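**Wrist view on the folding episodes: keep or bin?**

**prurkis_dan:** We're at 200 episodes of denim folding and I've started going through the wrist stream. A fair share of it is knit. Ribbed knit, very detailed, award-winning knit. I'd like to drop that view from training and keep the overhead.
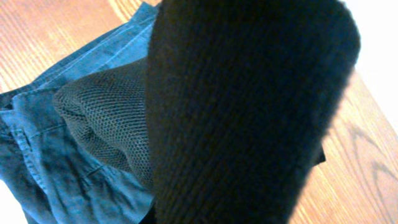
My plan is to retrain without it tonight and compare on 11 held-out starts. Talk me out of it.

**msetiawan:** Please don't. The overhead has no clue what happens under the fingers. Seams and edges near the grasp only show up in the wrist view.

**avavcombe:** Disagree with Marlina. If a finger covers half the picture, the model learns to love finger. Ours did. Crop it.

**msetiawan:** Crop what, the half where the contact is?

**prurkis_dan:** Could mask the near finger. Jailson Quintana has a script for that, last touched in September and commented entirely in sighs.

**alline_k:** Train both and post numbers. Also, 11 starts is a coin toss. Do 27.

**prurkis_dan:** 27 it is. There goes my evening.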